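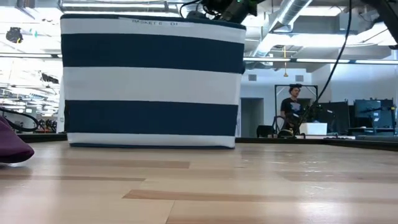
Page 2 of 7

Search this forum Go
Print this thread | E-mail to a friend

Posted by Jolien Desmet, November, Wednesday evening

Topic: Where do the mittens live?

jolien_d wrote:
Hello all, and sorry in advance for the length! We moved into the Hedar house with one narrow hallway and no closet by the door, and every morning is a hunt for mittens, hats and the dog's leash. I bought a striped fabric basket, navy and white, thinking everybody could just toss things in. My sister says open baskets turn into a swamp by Christmas and I should put up hooks. What do you all do?

skurside_mom wrote:
Oh, I feel for you, we had the same kind of hallway for years! I'm firmly on the basket side. Small kids will not hang up a hat, they just won't, but mine would throw one at a basket from across the room and call it basketball. Get two if you can fit them — one for hands, one for heads.

Griet Michiels wrote:
I have to side with the sister, dear. We had a big basket from 2000 until the youngest left home, and the bottom of it was all single gloves and old candy. Hooks at child height, with a clothespin on each for the mittens. Things dry properly on a hook too, and in a heap they get that smell.

skurside_mom wrote:
Griet, the smell is fair, I'll give you that. But who has time for clothespins at seven in the morning?

plumtree wrote:
Could you do both? Wet things go on the radiator overnight, then into the basket. I tip ours out on the floor every Sunday and whatever has no partner goes in a bag for puppets. The leash should have its own hook though, I wouldn't budge on that.

jolien_d wrote:
Thank you, this is all so kind. I think I'll put up a hook for the leash and a couple of low ones for wet days, and keep the basket for the rest. Griet, what kind of clothespins did you use? The wooden ones I have leave marks on wool.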